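**Cloth folding** is the household practice of reducing a piece of fabric to a smaller, flatter piece of fabric so that it can be put in a drawer and forgotten. It is applied to tea towels, napkins, tablecloths, pillowcases and, by the ambitious, fitted sheets. The work needs a flat surface, a pair of hands and a modest supply of patience, the last of which usually runs out first.

## Terms

A *fold* is a deliberate doubling of the cloth. A *crease* is the line a fold leaves behind, and a *wrinkle* is a crease that was not asked for. *Squaring* means pulling the corners until the cloth resembles the shape it was sold as. Cloths that have been through a hot wash often resist squaring for life, and are said in some households to have "gone trapezium".

## Methods

The **half fold** brings one edge to meet the opposite edge. It is repeated until the cloth is small enough or the folder is bored, and it suits napkins and handkerchiefs.

The **third fold** brings two edges inward so that one lies over the other, as with a letter. It is the usual choice for tea towels, which then hang neatly over an oven rail until the first person dries their hands.

The **Tullamdale fold**, named after the village where it was taught at an evening class, begins with a third fold and finishes with a roll. Its chief promoter, Ivan Tymoshchuk, maintained in his booklet *The Quiet Drawer* that a rolled cloth takes up less room than a folded one. He recommended practising for 90 minutes each Wednesday. Sales of the booklet were steady among people who already owned tidy drawers.

The **Stetsiuk method** consists of putting the cloth away unfolded and closing the drawer quickly. It has never been written up at length, though it may well be the most widely used.

## Preparation

Most instructions begin with laying the cloth out flat. In practice it arrives on the table in a heap, with one corner pointing somewhere unhelpful and a set of soft folds running through the middle. These can be smoothed outward with the side of the hand. Pulling at a single corner only moves them elsewhere.

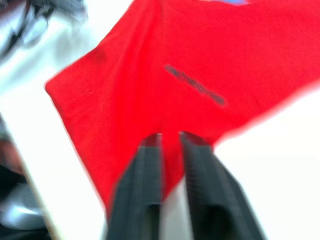
Thin fabrics give the most trouble, as they slide about on a smooth table and take the shape of whatever was last done to them. Thick cotton stays put but makes a bulky parcel after 3 folds. Plain colours show every wrinkle, while a busy check will hide a great deal of poor workmanship.

Any marks are best dealt with before folding. A cloth put away with a mark on the outside will be refolded with the mark on the inside, and may be kept in that condition for years.

## Storage

Folded cloths are stacked or filed upright. Stacking is simpler, but the cloth wanted is generally at the bottom, and fetching it undoes the others. Filing upright keeps them all in view and calls for a drawer of suitable depth. The Loduro drawer divider was sold for this purpose in packs of 2, and a rival from Zomberg had a sprung end that pressed the cloths together, sometimes with real conviction.

## See also

- Ironing
- Fitted sheet
- Airing cupboard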